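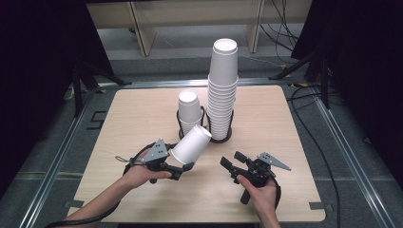
How many spare sets of gripper fingers should we budget for with a pair of handheld grippers?

Two sets per gripper for the first quarter, then reorder based on what you wore out. Fingers are the cheap part, and the grippers are no use at all while you wait for a box of them.

More detail from the original poster: we're planning a cup-handling setup, two grippers and one table, and my spreadsheet has a line called "misc" that is now bigger than the line called "table." Drenongate quoted us 194 a set for fingers. Stela wants 124 but ships when it feels like it. Total budget is 4,000 and I have to hand it in before December. What am I forgetting?

Answer 1 (marked helpful)

Cables, and then more cables. Price the long ones, and the clips to keep them off the floor, and buy one extra of each kind. We went through this last year with a Vistach pair and the cable line in our plan was a zero, which I typed myself, with confidence.

Next is the stuff being handled. Paper cups are cheap until they've been squeezed a few hundred times, so order by the case and put it under consumables, where finance doesn't look as hard. 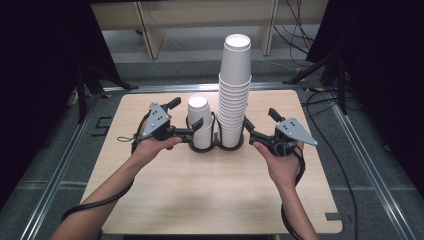 Also leave money for whatever holds the cups. A rack that slides every time you touch a stack will eat an afternoon of everybody's time, and afternoons come out of the same budget, whatever the spreadsheet thinks. As for the fingers, I'd pay the 194 for the first order and try Stela on the second, when a late box won't stop you.

Answer 2

Get the table used. It's a table.

Answer 3

We bought from Avotiņš and were happy enough – the straps wore out before the fingers did, so ask whether straps are sold separately. Ours weren't at first. Not sure about the others. Also check if your quote includes shipping, mine didn't and it was a bad morning.

Reply from original poster: straps added. "Misc" is winning.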